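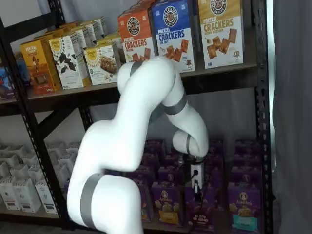
Crackers up top, purple boxes down below

Re: [arnton-screen] Darwish on Thursday - is it worth the drive?

Hi all,

Jumping in on the Darwish question, with apologies for the length. I've seen it twice now (once at the preview in Todow, once at the Grakero last Thursday with a proper crowd) and I have opinions!

> I'm on the fence about this one. The trailer gives away what looks
> like the whole plot, the songs I've heard so far sound like leftovers
> from the last three films by the same studio, and it's a 65 minute
> drive for me each way. I could wait for it to stream. Has anybody on
> the list seen it yet, and is it really a big screen film or is that
> just the poster talking? Also, does anyone know if the Grakero still
> does an intermission? My knees would like to know.

Take your knees first. Yes, there's still an intermission, and it comes right after the wedding song, so you'll know when to start hunting for your shoes. They gave us a good long break and people were still drifting back in when the second half started. If you want tea, go straight out the left-hand doors and don't stop to chat, because I did and ended up with nothing.

Now the trailer. I had the same worry. I'd watched it far too many times and was sure I could have written out the story on a napkin: small-town girl, stolen music, big city, big speech. Well, most of what's in that trailer happens before the intermission. The whole business with the train and the brother? That's done and dusted in the first half hour. After the break it turns into a much quieter film about two sisters who haven't spoken in years, and hardly a frame of that made it into the trailer. Whoever cut it either did us a huge favor or had no idea what film they were selling. I'm leaning toward the second.

As for the songs, I'm going to disagree with you a little. The two they put out early are the weakest in the film. The club number is exactly what you think it is, and I used it to look for my glasses. But there's a slow one over the boat crossing that starts with only a harmonium and a woman's voice, and I don't think anyone in my row moved. It isn't on the album yet, so far as I can tell. I've looked. If somebody finds it, please post a link before I drive my family crazy humming the half I remember.

Is it a big screen film? I'd say the second half is, which surprised me. You'd expect it to be the first half, with the crowds and the dancing, and that part would play fine at home. It's the river scenes that need the room. The picture goes very wide and very dark, with a lamp or two a long way off, and on my TV that would be a black rectangle with my own face reflected in it.
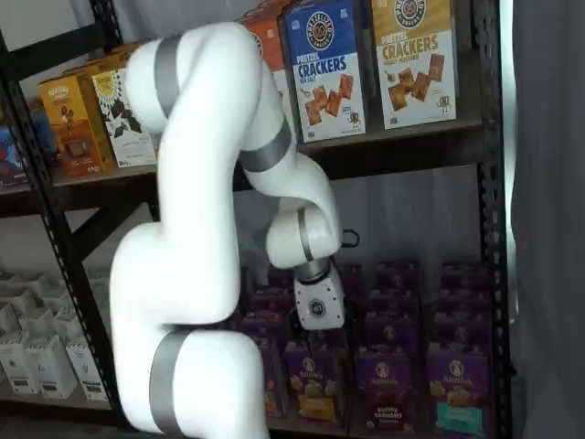

What didn't work for me

I don't want to oversell it, so a few grumbles.

It's too long. I'd happily lose the comic uncle, who turns up at every serious moment to fall off something. The Todow audience loved him, I should say, and there was a small boy behind me who laughed so hard he got hiccups. I'm the wrong age for that uncle.

The subtitles are patchy. My Hindi is kitchen Hindi at best, and even I could tell that whole jokes were going missing. One long argument between the sisters comes out as "You never change." The song lyrics aren't subtitled at all in the second half, and that's a pity in the boat song, where the words seem to matter a lot. My neighbor whispered a line or two to me and it made the scene twice as sad.

And the ending - without spoiling anything - has one airport too many. There's a perfectly good place to stop, everyone in the theater seemed to feel it, coats were coming off the backs of seats, and then we got a caption saying "Nine months later" and all sat down again. I liked the last scene fine once I was in it. I just think it belongs to some other film.

The acting, though, is terrific from both leads. I'd only seen the older sister in comedies before and had her down as somebody who pulls faces. Here she barely does anything with her face and you can't stop looking at her. On the second viewing I mostly watched her hands. There's a scene where she's folding a letter and she folds it wrong, opens it and folds it again, and I had missed that completely the first time around.

So would I drive 65 minutes? For the evening show, yes. I wouldn't for the matinee. The afternoon crowd at the preview was thin and it's a film that wants people in it. There were 37 of us at the Todow matinee (they read the number out before the raffle, so I'm not making it up) and the club song died on its feet. At the Grakero in the evening people clapped along and somebody threw confetti, and even I enjoyed it a bit more.

> P.S. Somebody said the Grakero was thinking of dropping the
> subtitled shows after February. Please tell me that's a rumor.

It's half a rumor, as I understand it. I asked at the desk on my way out. What I was told is that the early evening subtitled slot is going, and they'd keep the 9 p.m. one if the numbers hold up. I know 9 is late for those of you coming from the Arnton side, me included, and with a film this length you're looking at a very late drive home. If you care about it, write to them, and say which show you'd come to. A plain "please keep the subtitles" is easy to nod at and file away.

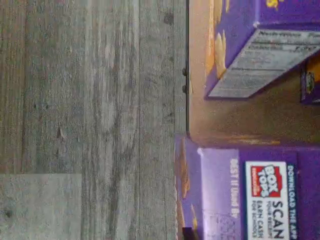

LIST BUSINESS

A few bits while I'm here.

The old review archive is nearly all moved over. There were 3,000 posts in it, and I had forgotten how angry we all got about remakes. The search is slow but it does work. If you put the film title in quotes you'll get a lot less junk. Some of the accented letters have come through as question marks and I'm fixing those as I bump into them, so send me the bad ones and I'll do them next.

Car sharing for Thursday: I have two seats from Arnton, leaving at 6 from the library parking lot. I can't wait past ten after. Reply to me off list, please, so we don't fill everybody's inbox with pickup times like we did for the last one.

Please trim your quotes when you reply (yes, I know, look who's talking), and put SPOILER in the subject line if you're going to discuss the airport. I'd love to discuss the airport. I'll start that thread myself on the weekend, once the rest of you have had a chance to see it.

And if anybody picked up a green umbrella with a wooden handle at the Grakero, it's mine, and I'd like it back before it rains again.

See some of you Thursday!

--
arnton-screen mailing list
To leave the list, send a blank message with "unsubscribe" as the subject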